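Inicio · Reseñas · Manualidades · Archivo · Contacto

Letras de goma espuma Barredo, la caja grande
Por Golnar Mirzaei
Diciembre de 2020

Llevaba tiempo queriendo hablaros de esta caja, y como ya me habéis escrito varias preguntando por ella, allá voy con un café al lado (y con la mesa llena de recortes, para qué os voy a engañar). La compré para los carteles de cumpleaños de mis sobrinos y al final la he usado para todo: la puerta del cuarto, el mural del pasillo, hasta las etiquetas de la despensa.

La caja trae 100 letras en dos tamaños, y los colores son alegres sin llegar a chillones. El naranja es mi favorito — cálido, de mandarina madura — y el rosa también me gusta mucho. Eso sí, pesan tan poco que se tuercen con mirarlas, así que paciencia. Sobre tela negra lucen una barbaridad, mucho más que sobre cartulina blanca.
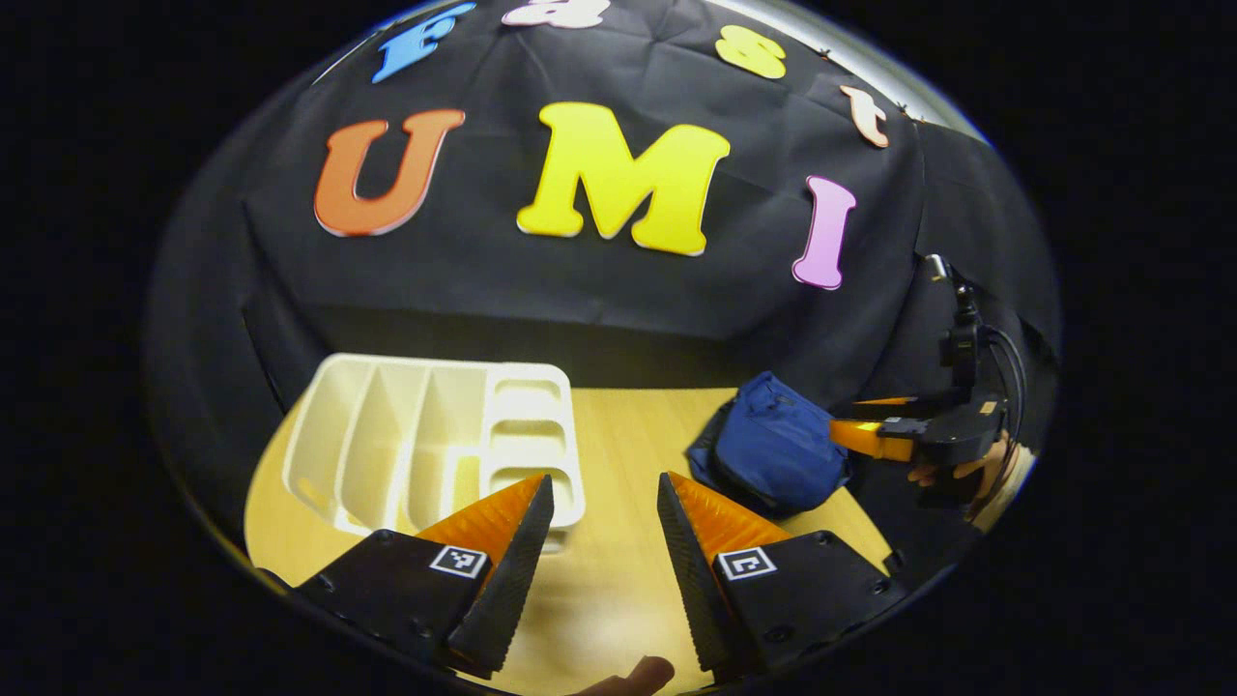 Cómo se pegan

Probé primero con la barra Udier, que en papel va de maravilla y en tela se rinde enseguida. Con los puntos adhesivos Drendov me fue mejor: pongo 3 por letra en las grandes y uno en las pequeñas, y aguantan toda la merienda.

Lo que menos me gusta

Vienen pocas vocales. Para escribir «Feliz cumpleaños, Valentina» tuve que recortar yo misma una A — me quedó regular, pero con cariño. Tampoco hay eñe, y la virgulilla me tocó hacerla con un retal. Las de Parotora sí la traen, aunque son más finas y se doblan por las puntas.

¿La volvería a comprar? Sí, y en enero seguramente caiga otra para el cumple del pequeño.

Anterior · Siguiente · Volver arriba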